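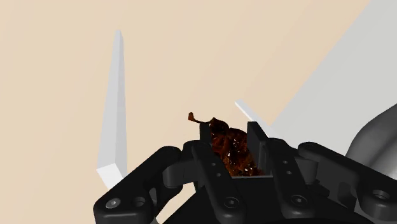
Light gray and beige, with a tall white shape at left.

About Jaken Lodging

Jaken Lodging rents out cabins and group houses on the north side of Drakberg Lake. We own some of the buildings and look after the rest for families who use them a few weeks a year. All of the booking, cleaning and repair work is done from our office on the lake road, next to the boat ramp.

The business started with one building. Krajčí House was a boarding house for sawmill workers, and after the mill closed it stood locked up for a long time. We bought it with the furniture still inside, fixed the roof and the chimney, and opened the ground floor to guests the next summer. The upstairs took another winter. People who stayed that first year still ask for the front room because of the morning light, and we still can't promise it to everyone.

Krajčí House has 14 bedrooms now and is rented as a whole. It works for reunions, small weddings, choir weekends and hunting parties in November. There is one long dining room, a kitchen with two stoves, and a covered porch on the lake side. The stairs are steep and there is no elevator. If anyone in your group has trouble with stairs, tell us when you book and we will go over the ground floor rooms with you.

The cabins came later. They sit in the pines above the road, and the farthest is 800 feet from the water by the footpath. Most of them sleep four to six. Each has its own kitchen, a bathroom with a shower, a wood stove or electric heat, and a fire ring outside. A few have a bathtub. The listing for each cabin says which heat it has, so please read it before you write to us about firewood. Guests in the wood stove cabins get the first armload free, and after that it is sold by the bundle at the office.

How we run the cabins

We try to keep the cabins simple and in working order. Every kitchen has the same basic set: pots in three sizes, a skillet, a coffee maker, a kettle, a cutting board, knives that are sharpened at the start of the season, and enough plates for the number of people the cabin sleeps plus two. Salt, pepper and cooking oil are there when you arrive. Bring your own coffee, or buy it at the office.
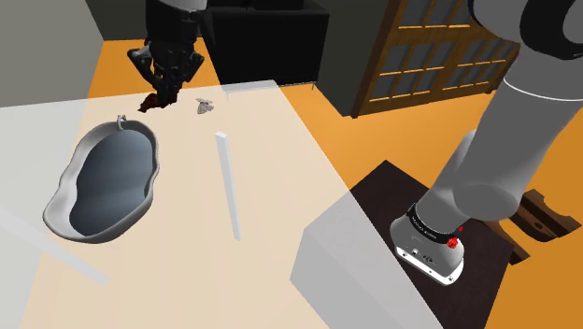
Sheets and towels are included in the price. Beach towels are not, and we ask that you leave the bath towels in the cabin. On the last day we only ask guests to wash their dishes, take the trash to the bins by the road and lock the door. We don't leave a long list of chores on the refrigerator. The cleaning fee is shown with the nightly rate from the first screen and is the same whether you stay one night or ten.

Repairs come up in old buildings. If something breaks, call the office number on the card by the door. In the daytime we can usually be there within the hour. At night we come out for heat, water, power and locks, and everything else waits until morning. Please don't try to relight the water heater yourself.

Dustorik Landing

Dustorik Landing is our small dock and beach. It is open to guests of the cabins and of Krajčí House, and there is no extra charge for using it. Canoes and life jackets are kept in the shed and signed out at the office. The beach is gravel — bring water shoes for children. There is no lifeguard, and the swimming area is marked with a rope from late spring until the water gets too cold.

You can tie up your own boat if there is space. Let us know its length when you book, as the dock has slips for small boats only. Gas is sold at the marina across the lake and not at our side.

Around the lake

Our land covers 227 acres, most of it woods. A marked trail leaves from behind the office, climbs to the old quarry and comes back down along the creek. It takes a morning at an easy pace. In winter we pack the lower part for snowshoes and cross-country skis. The upper part is left alone, and the quarry road is closed to cars all year.

The nearest grocery store is in town, along with a pharmacy, a hardware store and two places to eat that stay open through the winter. Cell service is good at the office and at Krajčí House and poor in the upper cabins. All the cabins have wireless internet. It is fast enough for email and a movie, and it slows down when the weather is bad.
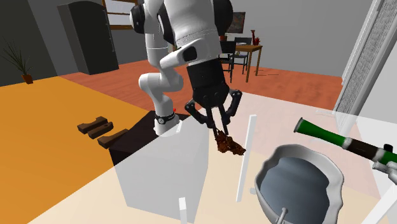

A robot arm with a black two-finger gripper.

Owners

Several of the cabins on our site belong to other people. We have a plain agreement with each owner: we handle bookings, cleaning, linens, snow removal and small repairs, and the owner gets a statement every month with the bills attached. Anything over the amount set in the agreement is talked over before we spend the money. Owners can block out their own weeks for the coming year until the calendar opens to guests.

We take on a new cabin only when it is close enough to reach from the office in bad weather. If you own a place on the north shore and want to talk about it, call or stop in during the slow months, when we have time to walk through it with you.

Pets and quiet hours

Dogs are welcome in the cabins marked for them, up to 2 per cabin, and must be on a leash near the road and at the landing. Krajčí House does not take pets. Quiet hours begin at ten at night everywhere on the property. Sound carries a long way over the water, and there are year-round neighbors on both sides of us.

Visiting the office

The office is open every day in summer. From November until the ice is out, we keep shorter hours and post them on the door and on the contact page. Late arrivals get a door code by text message, so there is no need to hurry on the lake road after dark — watch for deer past the second bridge.

Last updated: Oct 31, 2021

Share (2) Comments (0)

Jaken Lodging, Lake Road, Drakberg Lake | Contact the office | © 2021 Jaken Lodging. All rights reserved. | Back to top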